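Living With Cork: Bench Tops, Mats and the Odd Offcut

I've had cork on one work surface or another since we moved in, and I still get letters on the subject.

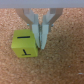 Can you put something hot straight onto cork?
A warm mug, sure. A pan fresh off the stove wants a trivet, however much the salesman waved his arms about natural insulation. Cork copes with heat better than most timber, but the sealer on top of it has no such talent and will go cloudy, then sticky, then stay that way.

Crumbs and dust
Vacuum first, with the brush head. Wiping a crumby cork mat with a damp cloth gives you a clean cloth and a set of crumbs pressed into every little pit. For a loose mat, take it outside and whack it against the fence. The neighbours get used to it.

Washing
Lukewarm water, a small squirt of dish soap, a cloth wrung out until it complains. Do one half, dry it with a tea towel, then do the other. Never soak it. I left a Drusell desk mat in the laundry tub overnight one September and got back something the shape of a Pringle. Twenty minutes under a stack of cookbooks did nothing. A week under the same stack did slightly more.

Stains
Coffee lifts if you get to it the same day. Red wine lifts a bit. Beetroot is now part of the decor.
For grease, press on a spoonful of bicarb, leave it 20 minutes and brush it off. Repeat if you still care. Marker ink can be sanded out of unsealed cork with a fine sanding block, gently, working wider than the mark so you don't end up with a dimple. Methylated spirits will shift ink too, along with whatever colour and finish was underneath it.

Sealing
Two thin coats of water-based sealer, with a light sand in between. My brother-in-law, Sotiris Athanasiadis, prefers one thick coat and has the drips to show for it. Read the tin for drying times and then add a bit if it's humid. Mats and pinboards can go without, as long as you keep the tea away from them.

Gouges and chipped corners
Save your offcuts. Grate a piece on the coarse side of an old grater (old, and never going back in the kitchen drawer), mix the crumbs with PVA until you have something like damp muesli, and pack it in a little proud of the surface. Sand it flush the next day. The patch will be a shade darker. Put the fruit bowl on it.

Curling edges
Roll the mat the opposite way, tie it loosely with string and leave it overnight. If it's glued down and lifting, work contact adhesive under the edge with an old butter knife, follow the tin, then press it with a rolling pin from the middle outwards.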